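Astel Publishes Results of Gripper Comparison for Small Battery Sorting

ZUNCOMBE, September 26, 2021 - Astel, a company for robot hand tools and wrist parts, has finished a comparison of three gripper finger designs for the handling of small household batteries. The work was done together with the recycling firm Arboleda, which wants to sort used batteries by size before they go to further treatment.

Small round cells are a difficult object for a parallel gripper. They roll when a finger touches them from the side, and when two of them lie close together the fingers do not always find space between. For this reason the test included cells lying alone and also cells lying side by side.
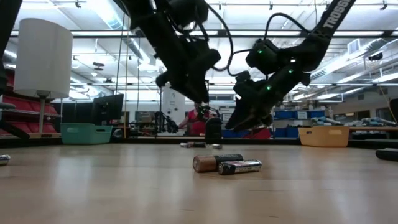

Two-arm test station with AA batteries on the work table.

Each finger design was tried for 10 working days with the same arms and the same controller program. The designs were a flat finger, a finger with a shallow groove, and a narrow finger with a soft tip. The grooved finger held single cells most securely. The narrow finger gave the best result with cells which touch each other, but its soft tip had to be changed three times during the test. The flat finger is the cheapest of the three and remains a good choice where cells arrive already separated.

Astel will now offer the narrow finger with a harder tip. First sets will be delivered in January to Arboleda and to the sorting plant in Flesteseck, where they will be used in daily operation.

The full test report, with drawings of all fingers, can be requested free of charge from the Astel press office in Zuncombe.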